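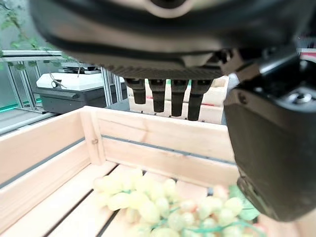 Fruta y caja, vistas bien de cerca.

3. Prepara la fruta antes de encender el deshidratador

Vale, ya tienes el Judetel montado y nivelado (si no, vuelve al apartado 2, que te espero). Ahora viene la parte que más me gusta, porque la cocina empieza a oler a algo.

1. Lava la fruta con agua fría y sécala con un paño. Yo la dejo un rato más al aire, sobre todo las uvas, que guardan agua entre los rabillos.

2. Quita los rabillos y aparta lo que esté tocado. Una sola uva pasada te estropea la bandeja entera, ¡te lo digo por experiencia!

3. Pincha cada uva con un palillo o escáldalas unos segundos en agua hirviendo. La piel cerrada tarda una eternidad en soltar la humedad.

4. Reparte las piezas en una sola capa, con hueco entre ellas. Si tu modelo es el Westerberg, el antiguo, deja libre el centro — ahí va la salida de aire.
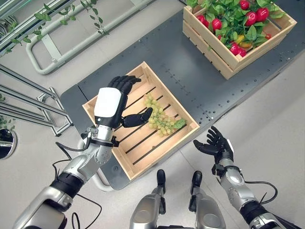
Uvas verde claro en una caja de listones de madera.

5. Encaja las bandejas hasta oír el clic y pon la tapa. Gira el mando a la posición 7 y deja que trabaje.

6. Cambia las bandejas de orden cada 3 horas: la de abajo, arriba, y así todo el rato. Con el accesorio Dunmont te ahorras este paso, pero yo sigo haciéndolo por manía.

Nota: el mando va por posiciones y no por grados. Cor Verbruggen, que revisó conmigo la primera versión de esta guía, se pasó un diciembre entero secando manzana en la 2 y preguntándose por qué seguía blanda.

Precaución: no metas las bandejas chorreando. El agua cae sobre la resistencia y salta el térmico. Si te pasa, desenchufa, espera a que se enfríe y seca la base antes de volver a probar.

Precaución: no tapes las rejillas laterales con el paño (sí, lo he hecho).

7. Para saber si están listas, saca una uva, déjala enfriar y apriétala. Tiene que ceder sin soltar jugo. Si moja los dedos, otra ronda.

Guárdalas ya frías en un bote de cristal y agítalo una vez al día durante la primera semana. Si ves vaho por dentro, vuelve al paso 5. Los botes Vikgate de 100 ml me van de maravilla para raciones sueltas, aunque sirve cualquiera que cierre bien.

Apartado revisado el 4/3/23. La limpieza de las bandejas está en el apartado 4.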